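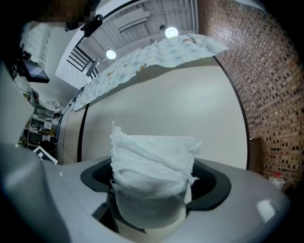
Thin white material held in a hand-held gripper, with a patterned cloth hanging behind it.

Cloth still the slow part in Zwane's household chore trial

Dec 30, 2023

Drorkton – A two-arm machine trained to do routine work with bedding, towels and tabletop items can now finish most of its assigned chores without help, but it remains well behind a person on anything made of thin fabric, according to results released by the developer, Zwane.

The system, called Plata, was tested on 14 chores. Seven were drawn from the home and seven from the stockroom of a linen retailer in Hallau. Each chore was attempted 32 times from a different starting arrangement. A run counted as complete only if the machine reached the end state with no hand on it and no restart.

Rigid items gave little trouble. Bottles, boxed goods and plastic bins were picked, moved and set down at a rate the company describes as acceptable for unattended use. Wiping a flat surface also passed. The two chores that failed outright were fitting a cover over a comforter and sorting a mixed pile of small cloths into sizes.

Paula Bucur, who led the trial, said the failures had one source. "The planner picks a point to grasp, and the point is reasonable for the shape it sees. Then the jaws close, the shape changes, and the second point is gone. On a box the second point is where you left it."

Thin material causes a related fault at the jaws themselves. A single layer lying flat gives the gripper very little to close on, and a bunched piece hides its own corners. Plata's usual answer is to lift the cloth by whatever it has caught, let it hang, and look for a lower corner. The method works on a hand towel. On a full-size sheet the arms run out of reach before the far corner comes clear of the table, and the machine has to lay the sheet down and start over.

Training runs for Plata are recorded by people using a pair of grippers held in the hands, with the same jaw geometry as the pair on the machine. Printed square markers allow the position of each gripper to be worked out from camera footage. No robot is needed at that stage, so recordings can be made in an ordinary room with ordinary furniture.

The method has a cost. A person wearing nothing on the fingers will pinch a hem between thumb and forefinger and slide along it to the corner. With grippers in hand, the same person has to work out a new way of doing it, and different people settle on different ways. Octavian Căpraru, who prepares the recordings, said early training sets mixed several techniques for the same fold and that the machine learned to hesitate between them.

"We had one operator who always turned the cloth and one who always walked to the other side of the table," he said. "Both are fine. Averaged together they are not fine."

The instructions were rewritten in May to fix one technique per fold. Completion on flat folding improved in the next round, though the company did not release separate figures for it.

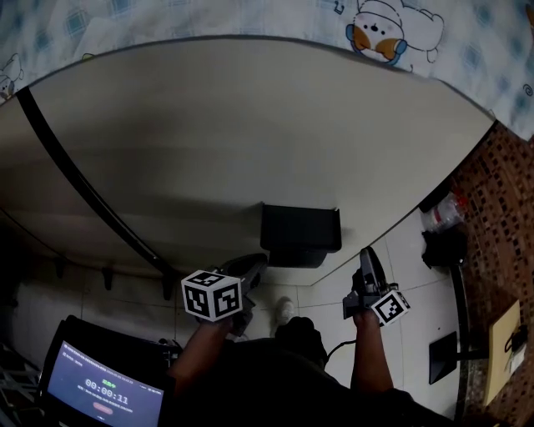

ROBOTICS / HANDLING AND GRIPPING

Printed fabric is a further complication. Checks and small drawings give the vision system plenty of detail to track, but a repeated pattern can lead it to match one part of the cloth with another. In the trial, plain towels were folded more reliably than printed ones of the same size and weight. Zwane has begun adding more patterned bedding to its recordings.

Tables also matter more than the test plan allowed for. A cloth that hangs over an edge pulls on the part still lying flat, and the load changes as the arms lift. Several runs were lost when a folded stack was drawn slowly off the table by its own overhang. The arms were stationary at the time, and the software had already marked the fold as done. A check of the finished stack has now been added before the chore is closed.

The Hallau stockroom saw the same split as the home chores. Pieter Brouwer, who runs the stockroom, said he would take the machine now for moving bins and shelving boxed sets, and would not yet give it returns.

"A return comes back in a ball," he said. "Somebody has to find out what it is, whether it is marked, and whether all the pieces are there. Then it gets folded. The folding is the last and easiest bit, and that is the bit it does slowly."

Speed was recorded but not scored. Zwane says it left time out of the pass mark to avoid tuning for pace before the grasps were dependable. Corinne Szabo, a consultant on warehouse equipment with no part in the trial, called that a fair choice for development and a poor one for a buyer. She said a shop would need to know how many items an hour the machine handles with its failures included, plus how often an employee has to walk over and clear it.

She also questioned the starting arrangements. All were set out by staff who knew the limits of the arms, and none placed cloth on the floor or behind other objects. "Laundry in a house is on the floor," she said.

Inna Derkach, head of engineering at Zwane, confirmed that floor-level work was excluded. The present arms are mounted at table height and cannot reach down far enough. A lower mount is in design, and a wrist with a narrower jaw tip is being tested on single-layer cloth – the current tip is wide and blunt, a shape chosen for boxes.

Derkach said the 14 chores will be kept unchanged for the next round so that results can be compared, with floor pickup added as a separate test. Comforter covers stay on the list. The company has given no date for a commercial version and no price.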